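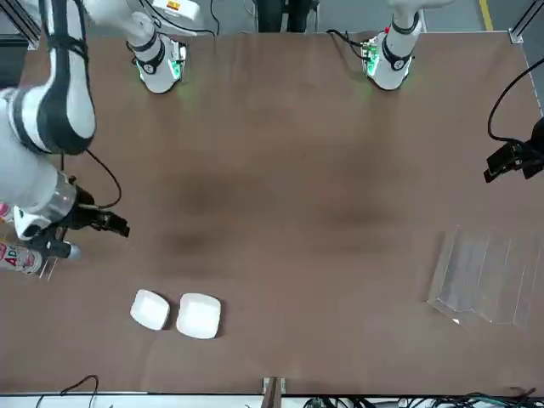 The brown tabletop, stains and all, with a bottle lying at the left.

Keeping a shared worktable clear
Thenmozhi Thampi, Kernwood workshop notes

A big plain table collects things. Bottles get laid down, cups get left, and by the end of the week there is no room to work. These are the habits we use at Kernwood.

Stand bottles up before you leave the table. One on its side rolls when the table is knocked, and a loose cap will find the lowest corner. If a bottle has to lie down, wedge a folded cloth either side of it.

Dark blotches on a matte top are best left alone for a day, then tried with warm water and a drop of washing-up liquid. Wipe with the grain if there is one. Scouring pads leave shiny patches that look worse than the stain. We mix 8 ml of liquid into 500 ml of water and keep it in a spray bottle – it lasts until August if you make it in spring.
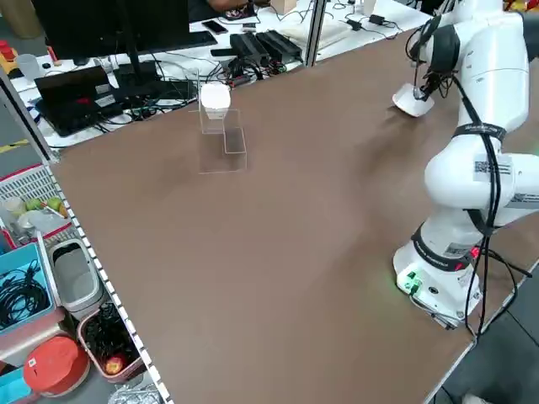
Reading time: 2 minutes

Cups take up more room than you would think. A clear stepped stand gives them a place of their own, and you can still see what is behind it. Put the cup on the top tier and keep the lower step for small things you need during the day. Clear acrylic scratches, so dust it with a soft damp cloth and keep kitchen paper off it.

Cables belong on the desk behind, well away from the worktop. Tie up the slack in loops and label both ends. Ours came from Undis in a box of 1,000 ties, far too many, and the Kirkusberg workshop took half.

Soft packets are the awkward ones. Lift them by a bottom corner or a firm edge, and don't squeeze the middle. Store them upright in a shallow tray with the printing facing out. 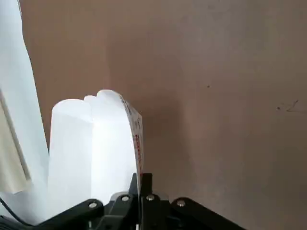 A soft-looking white item with red printing along its edge strip, held low down.

Throw out any packet you can't identify. Wipe the tray at the same time, and let it dry before anything goes back in.

Last updated May 19, 2024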